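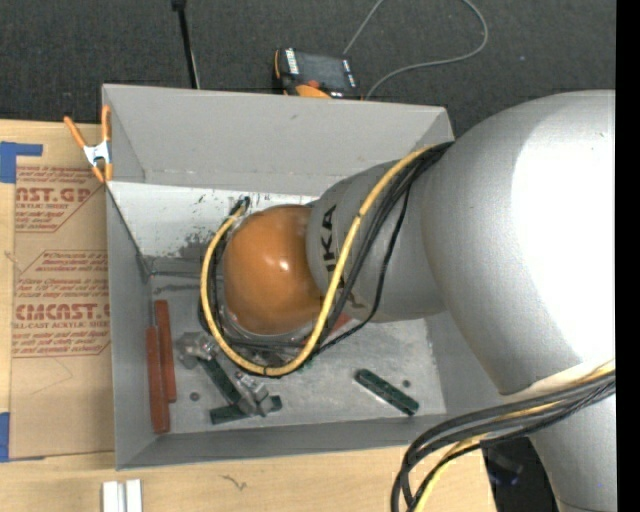

Gripper comparison, bin picking cell - inspection before the second round

Date: 10/06/2022
Grippers in the test: Borketti (two fingers, parallel), Nondska (two fingers, adaptive), Wyss (vacuum, small cup)
Controller software: Weltolora, same version for all three

Marks: [x] in order, [ ] not in order or not finished, [n/a] does not apply. Comments are written under the point.

## 1. Bin and table

- [x] Bin does not move when pushed by hand from each side
 - The spring clamp on the upper left corner holds well. I pushed also from the corner, no movement.
- [x] Clamp handles are outside the path of the wrist
 - Checked at slow speed with the Borketti only. Please repeat with the Nondska, its body is wider.
- [x] Floor of the bin has no sharp edges
 - There are scratches and smudges on the metal. I felt them with a glove and they do not catch. The vacuum cup may still leak on them when it touches the floor, so write it down if this happens.
- [ ] Tape on the acrylic sheet is flat
 - One corner at the bottom was lifting. I pressed it down, but new tape is better.

## 2. Arm and cables

- [x] Yellow cable keeps a free loop at the wrist in all test poses
- [ ] Black cables do not touch the bin wall
 - In the lowest pick pose at the left wall they touch it. It is light contact, but after 222 picks in the first round I would like to see the outer skin of the cable again. Not done yet.
- [ ] Cables over the table edge are protected
 - They bend quite sharp there. A piece of split hose would be enough.
- [x] Joint covers closed, no loose screws
- [x] Wrist flange bolts tightened after the last gripper change
 - The marks with the paint pen are still in one line.

## 3. Stop functions

- [x] Emergency stop on the handheld control works
- [x] Enable switch stops the arm when released, and also when pressed fully
- [x] Speed limit in manual mode is active
- [x] After a stop, Weltolora asks for confirmation before it moves again
 - The message is short and easy to miss. I suggest a bigger text.
- [x] Handheld control can be reached without leaning over the bin
 - Its cable must stay behind the bin. Do not pull it across the table.

## 4. Grippers

**Borketti**
- [x] Finger pads not worn
- [x] Closing force set to the agreed value
- [x] Holds a bar when power is removed
 - Held for 15 minutes, then I stopped the test.

**Nondska**
- [x] Finger pads not worn
- [ ] Holds a bar when power is removed
 - The green bar turned slowly and then fell. The metal fitting stayed. We must decide if this is accepted for the comparison. Until then nobody puts a hand in the bin while this gripper holds a part.

**Wyss**
- [x] Cup clean, no cracks
- [ ] Vacuum alarm tested
 - Alarm comes, but late. In the first round it missed several drops of the fittings, and the result of 105 good picks must be checked against the video.
- [n/a] Finger pads

## 5. Test parts

- [x] Same set of parts for each gripper: red bars, green bars, metal fittings
- [x] No part is bent or has a burr
 - One fitting had a small burr, I filed it.
- [ ] Start positions written down
 - Parts near the wall are much harder for the two finger grippers - if we throw them in by chance each time, the numbers are difficult to compare.

## Open before round two

1. Look at the black cables and protect them at the table edge.
2. Repeat the clamp check with the Nondska.
3. Set the Wyss alarm to react faster and test it again.
4. Replace the tape.

Round two is planned with up to 277 picks per gripper. Points 1 and 2 must be closed first, points 3 and 4 can be done on the same day.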